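Two halls of television: a visit to the Mument screen fair

The fair for people who buy and sell television series takes place every December in Mument, in the old exhibition halls behind the river station. I went for one long day. My job is subtitles, and our team wanted to know which drama series are coming next year, and who will want them translated.

The entrance opened at 10 and I was in the line before that. The badge cost nothing for those who had registered in advance, but I had to show my letter of invitation two times. Inside there were 132 stands in two halls. The first hall is for large distributors, with closed meeting rooms and coffee that you only get if you have an appointment. The second hall is for small producers, and it was there that I spent most of my hours.

In the morning I attended the presentation of Pudavico, a crime series in eight parts. It is named after the mountain village where everything happens. A postwoman finds that letters to one particular house have been answered for years by somebody who doesn't live in it. We were shown the complete first episode in a theater with 300 seats, nearly all of them taken. I liked it very much, especially how slow it permits itself to be. The opening scene is a woman sorting mail, without any music, and it lasts longer than most series would dare. The second half of the episode is weaker. There is a police inspector who explains to his colleague things which the colleague must already know, and the audience laughed at a place where I think they were not supposed to.

The subtitles were in English and they were good but too fast. In the kitchen quarrel, two people speak at the same time, and the translator has tried to keep every word. I could not finish reading one line before the next arrived. I would have cut a third of it.

After this I visited Okano, a small company which restores older series for new broadcast. They had two monitors side by side, with the same scene before and after the work. The series was a family drama set in a shipping office, and they told me that the full restoration came to 1710 minutes of material. What surprised me was that the sound takes them more time than the picture. The old recordings have a hum from the studio lights, and if you remove it carelessly, the voices become thin, as if everybody is speaking from inside a box. They let me listen with headphones to three versions of one sentence. I preferred the second, they preferred the third.

Okano is looking for subtitles in four languages, and I left our price list there.

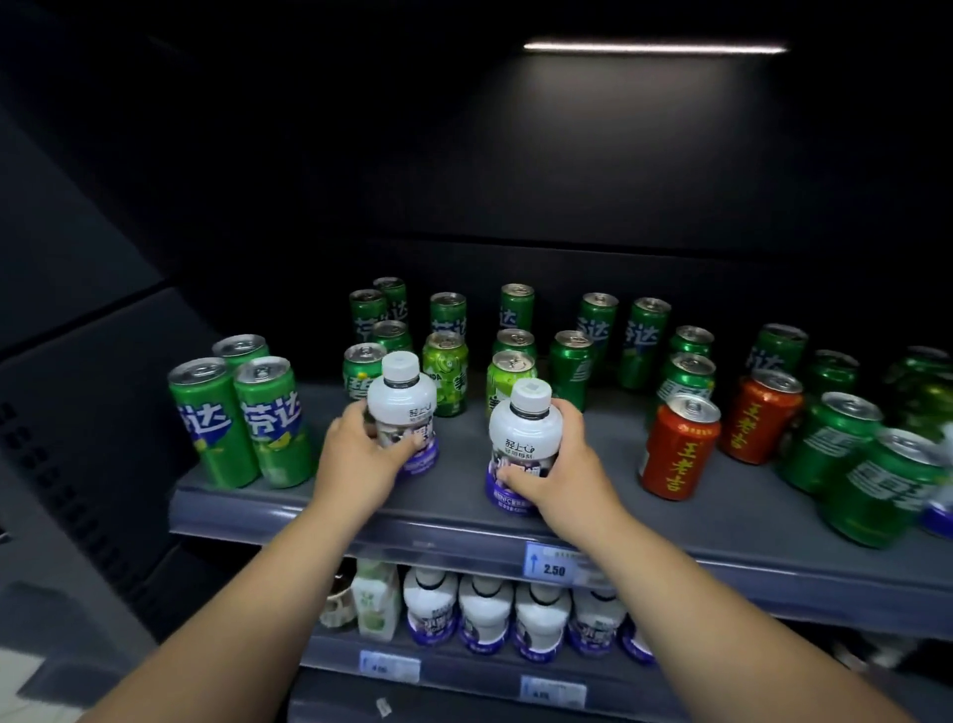

Subtitling and Translation Team

The afternoon belonged to Chiang, a production house with a comedy about a night school for adults. Only two short episodes were shown, each of 25 minutes. Comedy is always the hardest for us, and here many of the jokes depend on pupils who mishear their teacher. I wrote down four puns and until now I have a solution for one. The actors are excellent, and the old man who has enrolled in the wrong course and is too polite to leave could carry a series of his own.

I also sat in a panel on release windows. The speakers discussed whether it is better to put out all episodes together or one each week. No agreement was reached. The buyers from smaller channels want the weekly rhythm, the streaming people do not, and the viewers in other countries wait in both cases.

Some practical notes for colleagues who will go next year. Register for the screenings as well as for the fair, they are separate lists. The second hall is cold, keep your coat. The program booklet has the wrong room for the morning theater, which is upstairs. The last direct train back leaves at 7:40 in the evening, and I caught it with my shoes hurting and a bag full of catalogs.

The catalogs are now on the shelf next to the printer. Please put them back after reading.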